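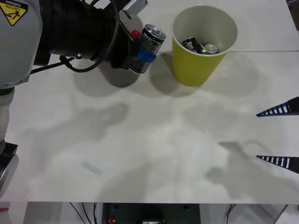

Damau folding worktable, second review

The Damau has replaced two trestle tables in our shared kitchen at Sestley. It seats four, folds flat and locks with a lever at each end. I have used it since April, mostly for drinks, sorting and packing.

Surface and height

The top is a matt white laminate on a steel frame. Working height is 905 mm with the feet wound fully in, which suits standing work and is too high for ordinary chairs. Rosalba Costa, who is shorter than I am, uses a step for kneading. Tea and beetroot wiped off after an hour. Turmeric left a faint mark that took 2 days to fade.

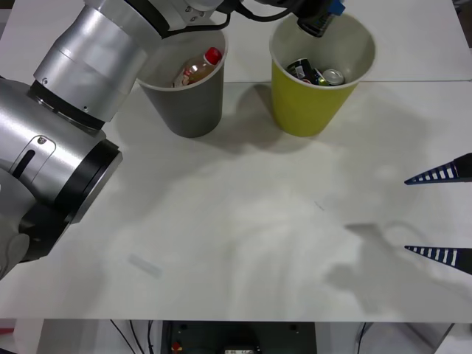 Can tilted over a yellow paper cup, white tabletop.

Stability

With the levers closed there is very little side play. End to end it is worse - a firm push moves the top by a few millimetres, and the rubber feet do not grip on sealed concrete. Guvenard sells a wider foot with the same thread, and four of those cured most of it. The older Kongkaew table needed no such change but weighs nearly twice as much.

Folding takes one person under a minute. The levers are stiff when new and pinch if closed carelessly.

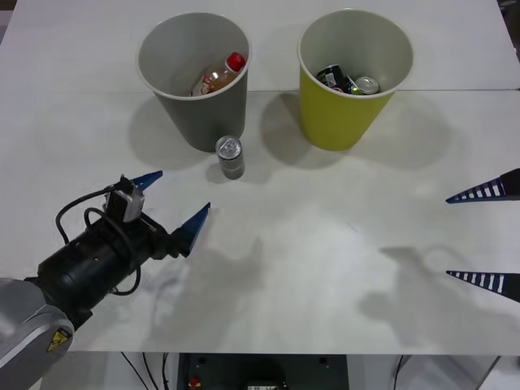 Wear

The maker rates the hinges for 2,000 cycles. Ours are nowhere near that and show no slack. The edge strip has lifted at one corner, and Asanka Siddiqui glued it back on Saturday with contact adhesive. A replacement strip is not sold separately, which is poor at this price.

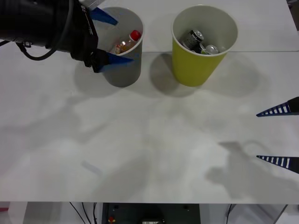 Verdict

Good top, sound hinges, mediocre feet. Buy it if you need to clear the floor every evening. For a table that stays up, the Kongkaew is the better choice.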